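### 3.2 Build and task set

Both grippers were put together in a shared workshop (Praltia, one bench, evenings mostly). Prata did the linkages, Bensaid the wiring and the logging code, which we call Pistgate. Parts list is in the appendix — incomplete, sorry, the fastener sizes still need checking.

Finger pads: black, textured, glued on. First glue let go after 18 grasps. Second one held through August, so we stopped looking. Pads were not replaced between sessions, wear and all.

Task set is kitchen storage. 1233 grasps logged, 40 discarded for dropped timestamps. Lidded containers were the slow ones — a finger on the lid face and the other on the far side of the body works (Fig. 2), but closing force has to be kept low or the walls flex. We did not measure force directly. Operator feel only, see Sec. 5.

**Figure 2.** Clear container with a blue-rimmed lid, held on its side between the two fingers.

Bushings were pressed in by hand with a vise, no reaming. Play at the fingertip was checked befor each session and the arms swapped if it got bad.

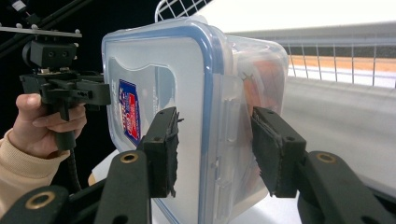
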